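Home Posts Kitchen Garden About Contact

June
By Henrike Lammers

Cold coffee for two

I have been making cold coffee at home for three summers now, and I finally wrote down how I do it. My sister asked for the recipe twice and both times I gave her different numbers, so this is as much for her as for anyone else.

The coffee is a dark roast from Pikenberg, ground coarse. I put it in a jar with cold water before bed and leave it in the refrigerator for 14 hours. I tried 25 hours once when we were away overnight, and the result was bitter and a little dusty. After that I run it through a paper filter, which takes a while. I don't press on the grounds.

When I don't plan ahead, I buy a small bottle instead. The store on the corner carries a few kinds, and they are fine. One small bottle is enough for two people if you add milk. I drink mine from a plastic cup in summer, because I do most of my drinking on the back steps and the steps are concrete. We have a blue cup and a pink cup, the same size.
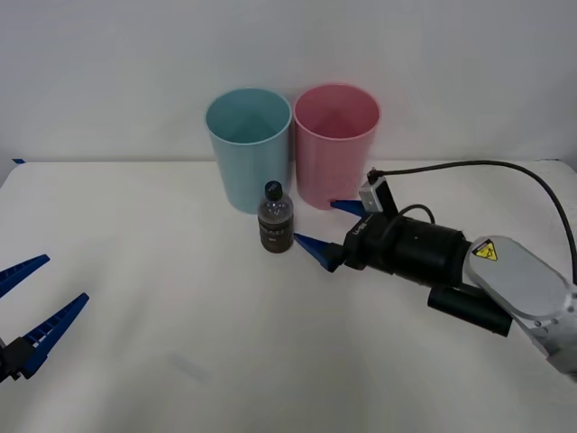
Lonell wrote to me after the last coffee post that plastic cups hold on to the smell and that cold coffee should only go in glass. Rinse them all you like, the next glass of water still tastes like breakfast, was how the message ended.

I have noticed this too, though only with cups that sat in the sink all day. I rinse ours right away and once a week I let them soak with a spoonful of baking soda. Water tastes like water after that. I do agree about storage. What I brew myself stays in the glass jar, and I finish it within three days.

Bought coffee is a separate matter. Keep it closed until you want it, and chill it well, cap and all. I stand mine in the door of the refrigerator, where it gets bumped less than on the shelf. 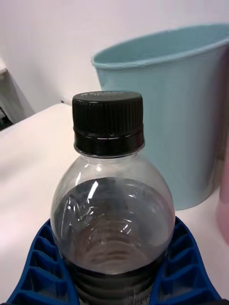 Once it is cold, I pour half into each cup and then add the milk – never the other way around, or I can't judge the color. For sweetening I use sugar syrup, equal parts sugar and water, heated until it is clear. Plain sugar sinks to the bottom and stays there.

Ice is optional. I freeze leftover coffee in a tray and use those cubes, so the last few sips aren't watery. Regular ice works if you drink fast.

Next time I want to try the brew with a lighter roast and a little orange peel. The peel goes in for the last hour only, I think, but I will have to test that first.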